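We have been in the Cosgrove apartment five months now and I have finally stopped buying bread I don't finish. For years I bought a big loaf, ate half, and threw the rest out. Now I slice it the day I bring it home and freeze it flat, two slices to a bag.

The other change was flour. I used to get the small bags from the corner store. Edwood sells the big ones, and the drive is worth it if you go early.
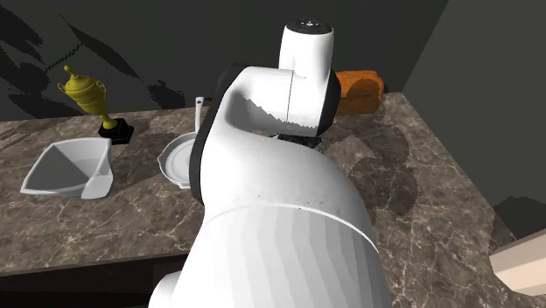
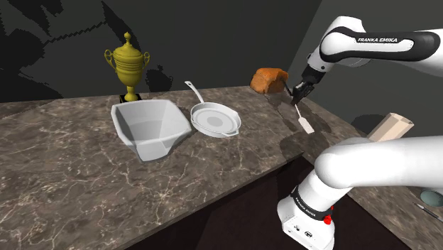 Cosgrove, 10th June

Marble countertops are nice for dough - cool, and easy to scrape down. I use 600 grams of flour for a plain loaf and leave it overnight. My old recipe called for more yeast and it always tasted of it.

I also gave up on the Cakero pan. The coating went at the corners and I was tired of lining it with paper. I bake on a flat tray now.

Next I want to try rye. I have a bag in the cupboard and no plan for it yet.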